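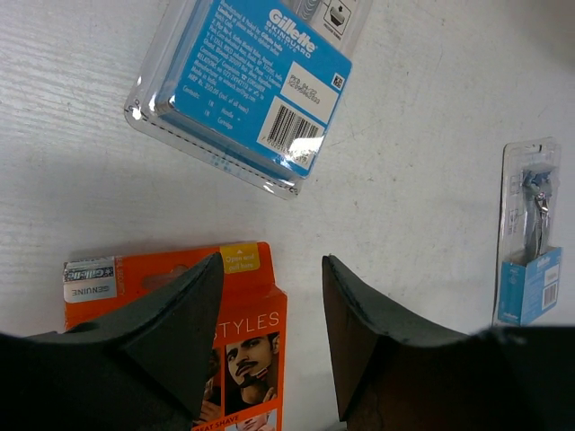
第七章 参观一间分拣实验室

学习目标
读完本章，应能说明开放日上一次抓取演示的基本流程，区分硬壳包装与纸盒包装对夹持的不同要求，并写出一份简短的参观记录。

7.1 开放日见闻

十月，Workneh 技术学校的学生到 Skomar 公司参观。接待他们的是工程师韦雷娜·塔勒。演示台是一张白色桌面，台上放的是剃须用品：一大一小两件透明塑料壳包装，还有一只橙色纸盒。大的一件背面朝上，蓝色卡纸上印有 Gillette SkinGuard 字样，并贴有条形码。

塔勒先请学生看塑料壳上的反光。反光落在条码上时，部分线条会变淡，读码程序可能因此失败。她让学生各选一件商品，写下自己会从哪个方向下夹，再与程序给出的方案对照。学生罗莎莉·科夫勒选了纸盒，理由是盒面平整；她的同学布尔吉·普菲斯特选了小包装，认为它窄，两指容易合拢。两人的答案都记入了参观记录，7.3 节将再次用到。

演示区外划有黄线，设备通电时参观者须站在线外。提问安排在每轮演示之后，由塔勒统一回答。

7.2 两指夹爪的夹持条件

两指夹爪依靠相对的两个接触面夹住物体。选择夹持位置时，先看物体宽度是否小于夹爪的最大开口，再看接触面能否承受夹紧力。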